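May, bench notes -- finish trials, Drinditz shellac vs Fostar oil varnish

Picking up from last entry. Flakes dissolved overnight, strained through a paint filter, still a bit cloudy. Used it anyway.

1. Mixing. Elirholm alcohol, fresh can. Old can had gone off, don't use it, I marked the lid. Keep the jar covered between coats.
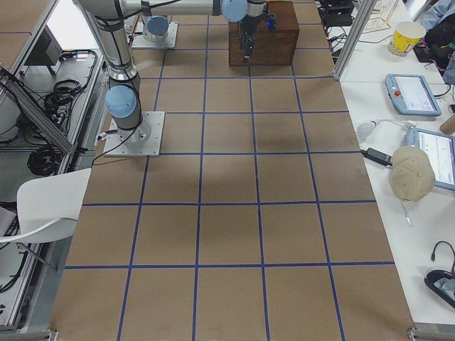

2. Coats. 4 coats shellac on the maple offcuts, 5 on the cherry. Sanded lightly after the second with 1,000 grit. Clogs fast -- tap the paper out every few strokes. Brush marks on maple no. 2, my fault, went back over a tacky edge.

Fostar is slower. Still grabby at 22 hours, and the shop was warm. Smell is terible too. Levels beautifully though, wich is annoying.

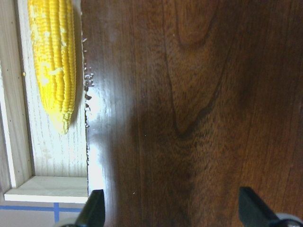
Dark wood, glossy, glare at left.

3. Rubbing out. Wax and fine steel wool on half of each offcut, other half left alone. Waxed side feels better in the hand, looks duller. Undecided. Achterberg wax is nearly gone, need to order.

Ring test next: wet glass on every offcut, leave till noon, wipe, look again in the evening.

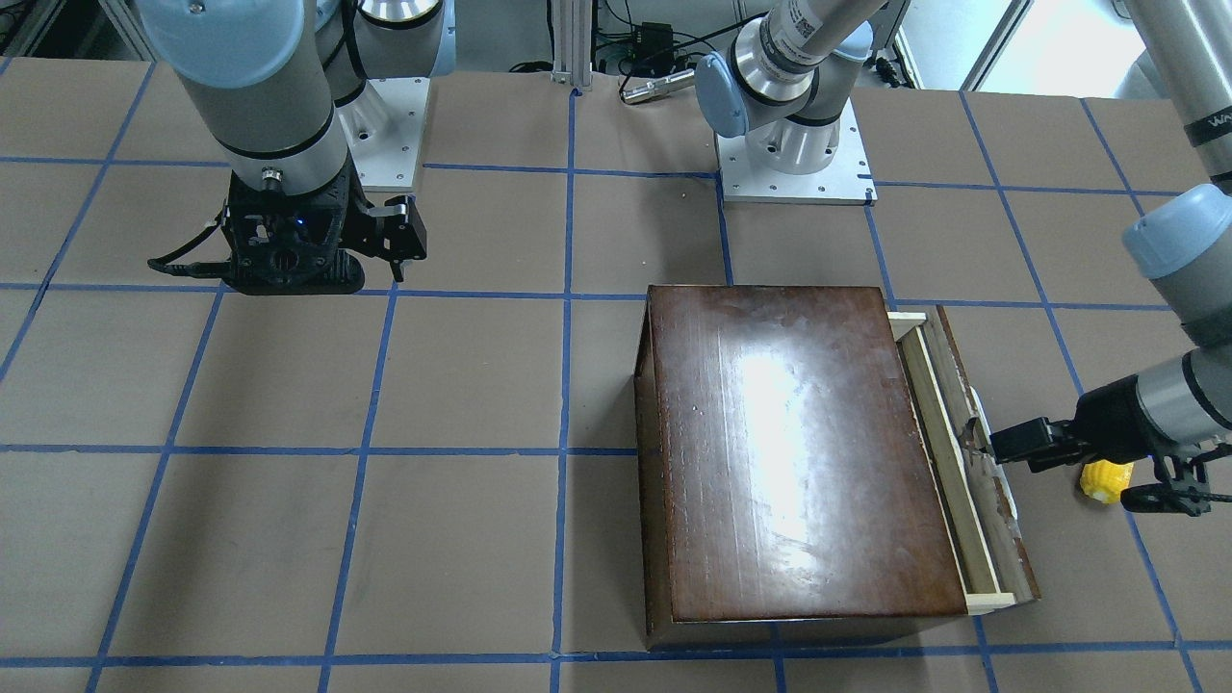
Reply penciled in under this entry: don't do the ring test yet, shellac needs at least a week to harden or you'll get white rings and blame the flakes. Start with the varnish ones if you're in a rush.

OK. Offcuts back on the rack, ring test waits.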